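Keeping the Winter Store: Household Provisioning in Jadthorpe

The town of Jadthorpe has kept a record of what its residents put by for winter for longer than it has kept a record of its snowfall. The first ledgers, now held in the reading room of the county library, list barrels of salt pork, strings of dried apple and sacks of buckwheat by household. The most recent survey, completed last November, lists canned tomatoes, rice, dried beans and a surprising quantity of pickled beets. It drew responses from 1,633 households, in a town of a little more than 4,000 people.

The survey is the work of the Jadthorpe Food History Project, which was established to study how families in a northern valley have fed themselves through the months when the Ham road is difficult to travel. Its director, Beverley Fairweather, came to the subject through the study of account books. She had intended to write a short paper on the grocery trade and found that the shopkeepers' ledgers made little sense without some knowledge of what customers already had at home.

"A family that bought no flour between October and March had not stopped eating bread," Fairweather said. "They had bought it all in September, when the mill wagon came through. You can read the shop's books for a week and miss that entirely."

The pattern she describes held until the rail spur to Ham opened and fresh goods began to arrive through the winter. Grocers extended their hours and widened their shelves. Large autumn purchases fell sharply within a single generation, and the root cellars beneath the older houses on Trodier Street were given over to coal, then to furnaces, and in several cases to nothing at all. Recipes changed along with them. The dense brown loaf known locally as fonusach, made with buckwheat and keeping for up to 11 days, all but vanished from kitchens that could send a child out for a fresh white one.

What followed was a slow return, and the project's interviews suggest that it began well before the recent national interest in home preserving. Residents spoke of a severe winter when the road was closed for nine days and the shops ran short of milk, flour and yeast. Many households began keeping more on hand the following fall. The habit persisted after the road was improved, and it was passed on to newcomers by their neighbors, often along with the jars.
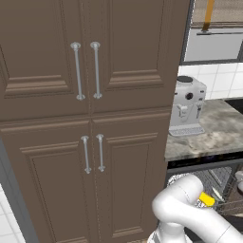 The present survey asked residents what they stored, how long they expected it to last, and who in the household was responsible for keeping track of it. The answers to the last question proved the most varied. In older households the task generally belonged to one person, who seldom wrote anything down. Younger respondents were more likely to share the work and more likely to keep a list, though a good many admitted that the list was out of date. Several families reported discovering the same item bought three or four times over, mustard and cinnamon being the most common.

Waste was a matter of particular interest to the project. Darcy Treloar, who teaches home economics at the Jadthorpe high school, assisted with this portion of the study and has since built a course around its findings. Students are asked to plan a month of meals from goods already in the house, buying only milk, eggs and fresh produce. The assignment is regarded as difficult. Most students find that their families have ample food and very few meals, with plenty of pasta and nothing in particular to put on it.

Treloar recommends that households begin with what they cook in an ordinary week and store more of the same. Goods bought for an emergency and never otherwise eaten tend to sit until they expire. The older ledgers support this advice. The provisions listed in them are plain and repetitive, and they correspond closely to the meals described in letters and diaries of the same years.

The course also gives attention to rotation. New purchases go behind old ones, opened packages are dated, and flour is bought in amounts that can be used within a season. Whole-grain flours receive a separate lesson, as their natural oils cause them to spoil sooner than white flour. Students who wish to bake fonusach are advised to keep their buckwheat flour in the refrigerator or the freezer, a convenience the original bakers managed without by grinding in small batches.

The loaf itself has enjoyed a modest revival. Two recipes were recovered from the back pages of a Trodier Street account book, and they disagree on nearly every point, including whether molasses should be used. The project has published both without stating a preference. Correspondence on the question continues to arrive, most of it in favor of molasses.

A second round of interviews is planned for the farms on the Ham side of the valley, where several families still maintain working root cellars. The project welcomes the loan of account books, recipe cards and household diaries from any period. Materials are copied at the county library and returned to their owners.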